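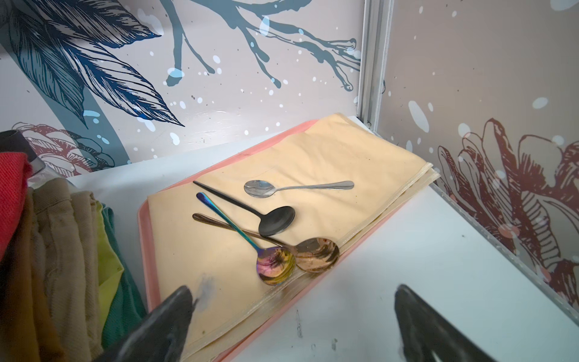

**Robotique – Tuvora apprend à ramasser les petites cuillères**

Une cuillère brillante posée sur du tissu suffit à ridiculiser bien des caméras de profondeur. L'équipe de Yulan Liao, chez Tuvora, a donc cessé de chercher le contour parfait : sa méthode, baptisée Reltier, propose plusieurs prises, les compare, puis garde celle qui risque le moins d'emporter la nappe. Sur 256 essais, les échecs sont passés de 117 à 34. « Les manches croisés restent pénibles », concède Natanael Sampaio, coauteur. Le code est attendu en février. Les fourchettes – plus tard.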